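Rulebooks Should Be Written for the Second Play

Most board game rulebooks are judged on how well they get a group through its first evening. Reviewers time the teach, note how often they had to stop and look something up, and then put the book back in the box. I think this measures the wrong session. A first play is guided by whoever read the rules that afternoon. The second play, three weeks or three months later, is when the book has to work as a reference, and most of them fail at it.

Take Niltham, a trading game for two to four players with a 20-page rulebook. The first 14 pages are a walkthrough of an opening round. It is clear and well paced, and my group was playing quickly. When we came back to it in August, we needed one fact: whether a blocked harbor still pays its owner during upkeep. The rule exists. It is in a sidebar on the page about placing your first ship, in the middle of a sample turn, and the word "upkeep" doesn't appear in it.

Zuvitz takes the opposite approach. It ships with a thin learning guide and a separate reference of numbered entries, 137 of them, sorted by keyword. The learning guide is dull. The reference is excellent. Each entry states the rule, lists exceptions, and points to related entries by number. Disputes at our table end within a minute.

The usual objection is cost. Annick Carré, who edits rules for small publishers, told me a second booklet adds proofing time and doubles the places where an error can hide. If the guide and the reference disagree, players need to know which one wins. That is a real problem, and Zuvitz solves it with one sentence on the inside cover: the reference takes priority.

A cheaper fix is an index. Mridha has 112 cards with text on them and no index at all, only a table of contents with headings such as "The Journey Begins." A single page of card names and page numbers would have covered most of what we looked up.
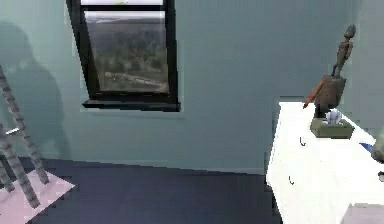

Does a video tutorial make the printed reference unnecessary?

A video is good for learning the turn order and poor for checking one rule. It can't be scanned by keyword, and pausing a game to scrub through a recording takes longer than turning to an index.

Designers also tend to assume that a good player aid covers the gap. It covers the turn structure, which people remember anyway. The lookups that stop play concern timing, ties, and what happens when a supply runs out. Ustton prints its tie rules on the back of the scoring pad, where they are in hand at the moment they are needed. I would like to see more publishers copy that.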